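From: Lerato Zwane
To: Sellness allotment and garden list
Subject: Re: [sellness] Tomatoes out yet?

Kuldeep Goel wrote:
> Has anyone put their tomatoes out? Mine are 15 inches tall and
> leaning all over the windowsill. Last May I lost the whole lot to
> one cold night and I don't want to do that again.
> Also, is the Shboul nursery still selling the big bags of compost?

Hi Kuldeep, hi all,

I put six out last week and kept the rest in the porch, so I'm hedging my bets! If yours are leaning, bury them deep when you do plant them, right up to the first good leaves. They'll root all along the stem and you'd never know they were leggy. I'd give them a few days outside in the shade first, and bring them in at night.

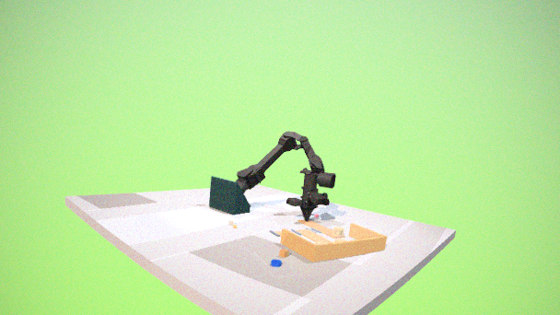 Shboul does still have the compost, but the price has gone up again and the last bag I got was full of twigs. I've switched to the stuff from the farm shop on the Fetau road (a bit smelly, but the beans love it). They deliver if you order enough, so if anyone wants to go in with me, write me off list and I'll add you.

Oh, and I have way too many Vamen seedlings - the little yellow ones I brought to the potluck. Free to anyone who'll take them. I'm at plot 161, usually there after 5 pm, and they're in the trays by the water barrel. Please leave me the trays!

Lerato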